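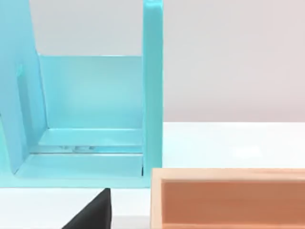
Turquoise holder, simulated render.

Lillomby review scores: data card

Lillomby is a table of 1,460 player reviews of retro game collections, the sort of bundle where a publisher puts its back catalogue on one disc and charges for it again. Each row is one review of one collection. It was put together to test a claim that gets repeated a lot: that people score these bundles on nostalgia and barely play most of what's inside. I'm not convinced the table can settle that, and the notes below say why.

What's in it

There is one file, reviews.csv, with 9 columns:

row_id – a plain number, no meaning
collection – a short code for the bundle, looked up in collections.txt
score – whole number out of ten, as the reviewer gave it
hours – hours played when the review was posted
games_named – how many games in the bundle the review mentions by title
grew_up – yes, no or blank
platform – console, handheld or PC
length – words in the review
text – the review itself, with user names taken out

The grew_up column is the one people get excited about. Please calm down. It is a yes when the reviewer says they played one of the games as a child, a no when they say they didn't, and blank when they don't mention it. Most rows are blank. Blank does not mean no, and I have already seen one chart that treats it that way.

Where the scores came from

The reviews were copied from the Purnomside forum archive after it went read-only. Purnomside was a fan forum, so the people on it already liked old games. Anyone hoping to say something about players in general should look elsewhere.

Hours are self-reported. 118 rows give more hours than the bundle had been on sale for at the time. They have been left in, because throwing out only the lies you can catch makes the rest look more honest than it is.

Known problems

Duplicates. Some members posted the same review under two bundles. Matching text was removed, but light rewording will have got through.

Scores. Nobody on the forum agreed what a five was. Half of them used it for average, the other half for unplayable.

Emulation complaints. Reviews from before a patch and after it sit side by side with nothing to tell them apart. Input lag in particular gets mentioned long after it was supposedly fixed – whether it was fixed is another question.

The Distance score

Earlier versions had an extra column called Distance, meant to show how far a review strayed from talking about the games themselves. It was worked out by a script that counted words like "remember" and "childhood". It gave high marks to a review about remembering to save. The column was dropped in May and won't be coming back.

Labels

The games_named column was filled in by hand using the Van Rooij title list, which has 7 known misspellings. They are listed in errata.txt. Sequels were counted as separate games, and so were remixes with a new name, which I argued against and lost.

Use

Free for any non-commercial use. If you publish an average score from this table, print the number of rows next to it.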